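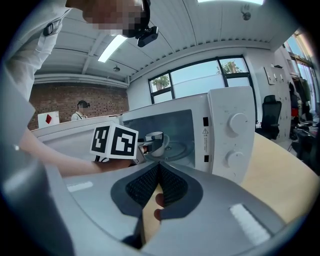 Vascombe replied that the checklist was fine but they'd never once seen anyone test a restore before ticking the backup box, and could I please put that first. Fair enough! So it's first now.

Pre-release check, Trarkonum cloud tenancy
Reviewed 09/01/2026

1. Restore from backup: PASS, with a grumble. I pulled last night's copy into a blank instance and it came up in 14 minutes. The notes say nine, so I've changed the notes.

2. Admin accounts: FAIL. Four of them still have no second login step (I did ask in June). Locked until it's sorted, sorry.

3. Certificates: PASS. The Bittencourt gateway one renews itself these days, which I love.

4. Message queues: PASS. I stopped the Sukisus adapter halfway through a batch and everything turned up afterwards, in the right order and only once. Very pleased with that!

5. Firewall rules: PARTLY. There's an old test rule letting in almost anything on the staging side. I've closed it – shout if something of yours stops talking.

6. Logs: PASS, though the dates on the adapter logs are an hour out from everything else and it drives me up the wall when I'm trying to match things up.

7. Roll-back steps: NOT DONE. The script wants a password that's only written down in the old wiki. I'll have another go once it's been moved to the vault.

Items 2 and 7 need to be green before I'll sign off the release.

Print this page | E-mail this page
4 comments | 9 shares
Contact us | © Trarkonum | Back to top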